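Sarndale Extends Hot Lunch Program to Hastow and Tunstall

12 Feb 2008

The Sarndale Council on Aging will extend its weekday hot lunch program to the communities of Hastow and Tunstall beginning next month, following approval of the necessary funds at Monday evening's regular session of the council.

The program has operated since its founding from the kitchen of the Grallwood Community Hall, where meals are prepared on weekday mornings and served at noon to residents aged 60 and over. Until now, residents of the outlying communities have been able to take part only by traveling to Grallwood. The council's survey of older residents, completed last fall, found that many of those who had stopped attending gave transportation as the cause. Others reported that they no longer drove in winter and had not replaced the noon meal with anything warm.

Under the approved plan, cooking will remain at Grallwood. Meals will be carried in insulated containers to the Hastow Grange and to the lower hall of Tunstall Methodist Church, both of which have agreed to open their dining rooms at no charge through the end of June. The expansion is expected to raise the number of meals served each week from 425 to 625. Of the 200 additional meals, the larger share will go to Tunstall, where no comparable service exists.

The suggested contribution will stay at $3 per meal. No eligible resident will be turned away for inability to pay, and contributions will continue to be collected in a closed box at the entrance to each dining room. Guests under 60 may attend when space allows, at the full cost of the meal.

Menus will be the same at all sites. Soups, stews and baked dishes will make up most of the winter schedule, as these travel well and hold their temperature. A low-salt choice will be offered each day to those who request it in advance. The council regrets that it cannot prepare other special diets at present, though the question will be taken up again when the kitchen's operating budget is reviewed in June.

Reservations are required at the new sites and must be made by noon on the previous business day. Forms are available at the Grallwood Community Hall, the Sarndale Public Library and the Hastow post office. Residents who already hold a meal card for Grallwood do not need to register again and may use the card at any of the dining rooms.

The council is also seeking 8 drivers with their own vehicles to carry meals on a rotating basis. Mileage will be paid at the county rate. Applicants must hold a valid license and provide proof of insurance, and will attend a short session on safe food handling before their first route.

When schools in the district close for weather, no lunches will be served at any site. Closings will be announced on local radio before 8 in the morning.
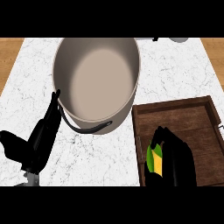 A Tunstall resident wrote to ask whether the reservation deadline could be moved to later in the afternoon, saying that her mother does not get home from her morning appointments until after one o'clock and would miss the noon cutoff most days of the week.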